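Tarnon Shared Workrooms
Home | Rooms | Rates | FAQ | Find us

The Long Table Room: Frequently Asked Questions

Last updated Saturday, November 17, 2018

We get a lot of mail about the Long Table Room, and we love it, because we could talk about that table all day. Most of what people ask is collected on this page. If your question isn't answered, write to Zainab Ajayi at the front desk.

What is the Long Table Room, exactly?

It's the big bright room at the back of the Ekwueme Building, with one long white table that everyone shares. People come in to sketch, solder, sew, do their taxes, lay out quilts, mark up blueprints and build things we can't always name. There's no theme. You book a seat or a stretch of table, you show up, and you get to work!

Why one long table and not a lot of desks?

We had desks. When we opened, the room was filled with small ones we'd bought secondhand, and every week someone was pushing two of them together to fit a drawing or a pattern, and then losing a pencil down the crack. Uchenna Idahosa, who started Tarnon with her sister Ekaette, drew the long table on the back of an envelope and we've never looked back. You can spread out. You can slide something down to the person next to you. On a quiet morning you can take a whole half of it and feel like you own the place.

How do I book?

Online, by phone or at the front desk. You can book a single seat for a morning, an afternoon or an evening, or reserve half the table for a group. Booking the whole table is possible on Sundays only. We hold seats for 7 members a week who can't plan ahead, so if the calendar looks full, call us anyway.

How early should I arrive?

The doors open at 7 in the morning. If you have a lot to unpack, give yourself a few minutes before your slot and wait in the entry, where there's a bench and (usually) coffee. Please don't start setting up at someone else's end while they're finishing.

Can I bring my own chair?

Sure, if you can carry it up the steps. But try ours first! They're office chairs with gray mesh backs, and they're the one thing in the room we get more compliments on than the table. Ekaette sat in a lot of chairs before she picked them, and for a while the entry looked like a waiting room for people with very different opinions. The mesh is lovely in summer, when a padded back gets sticky after lunch. Bring a cushion if you like something softer underneath you. Push your chair in when you leave, and don't hang a heavy bag from the back.

Is the table surface safe to cut on?

No. Please use a cutting mat, every time, even for one quick slice. We have mats in several sizes in the cupboard by the entry, and the largest will take a full sheet of poster board. The same goes for hot things: ask for a heat pad before you plug in a soldering iron, a glue gun or a travel iron. If you do make a mark, tell us. We won't be mad. Garba Onuoha is a wizard with small repairs and would much rather see a scratch the day it happens.

What about tape, glue and ink?

Painter's tape is fine and peels off cleanly if you pull it slowly. Packing tape is not so fine. Glue should stay on your mat. Ballpoint wipes off with a damp cloth most of the time, while permanent marker needs help, so come and find us and we'll get it up together – it's oddly satisfying. There's a spray bottle and a stack of cloths at each end of the room. Leave the scouring pads at home, please; one of them gave the old desks a haze we never got out.

Isn't all that white hard on the eyes?

Some people do notice it. The top is glossy, so it picks up glare from the lights overhead, and if you're reading small print you may want to shift along a seat or put something dull and dark under your page. A big sheet of brown paper works wonderfully. We keep a roll. On the other hand, the same surface is a joy when you've dropped a tiny screw or a bead, and photographers who come in to shoot their handmade things for online shops adore it.

Where do I plug in?

There's a cable port set flush into the tabletop, and the power strips are tucked away underneath it. Lift the cover, feed your cord through, and close it again as far as the cord allows. If your plug is too chunky to go through, bring it up from below instead. Each booked seat can use up to 800 watts, which covers a laptop, a lamp and most hobby tools with plenty to spare. Kettles and space heaters are a no. 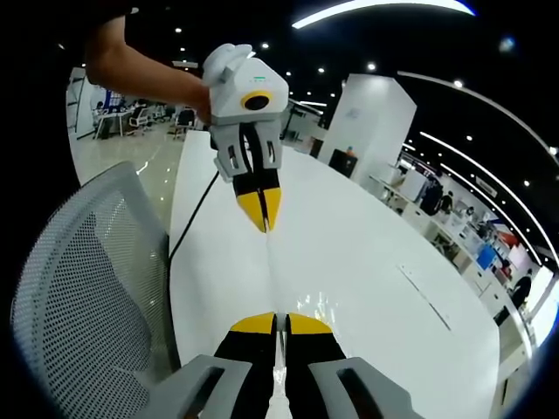
Keep your cords to your own stretch of table where you can. When one has to run over the edge, let it hang slack on your side, and hold it down with a bit of painter's tape if people will be walking past. Extension cords can be borrowed from the desk. We coil them loosely, over and under, and Olanrewaju Eze will happily teach you how if you've always done it around your elbow (so had most of us).

I noticed a seam down the middle. Is the table broken?

Not at all! The top was made in sections by the Karnell workshop so that it could get through the door, and the seam is where they meet. It's a faint one, and we're a little proud of that. Don't pour anything near it, and try not to set the foot of a sewing machine right on top.

May I eat at the table?

Drinks with lids, yes. Lunch happens in the kitchen. We made an exception once for a birthday cake and were finding frosting in the cable port for weeks.

How do you keep the floor so shiny?

With a dust mop, and after that a barely damp one with a capful of Cleser floor soap. It's a light, polished floor that shows every thread and curl of solder, so we ask everybody to sweep around their chair before they go. The broom is behind the door. So is the good dustpan.

Can I leave a project out overnight?

Only if you've booked the same spot for the next morning, and only if it fits on a tray. We have 4 trays, they're first come, first served, and they go on the rack with your name on a card. Anything bigger goes home with you.

Do you allow kids?

Yes, with a grown-up beside them. Saturday mornings are the liveliest time for families, and the far end of the table usually turns into one enormous drawing. Come and add to it.

Where do I send ideas for the room?

Put a note in the box at the front desk. The brown paper roll came out of that box, and so did the heat pads. Right now the most popular request is for hooks under the tabletop to hold bags, and Garba is trying out a couple of kinds at the kitchen end.

Back to top | Rooms | Rates | Contact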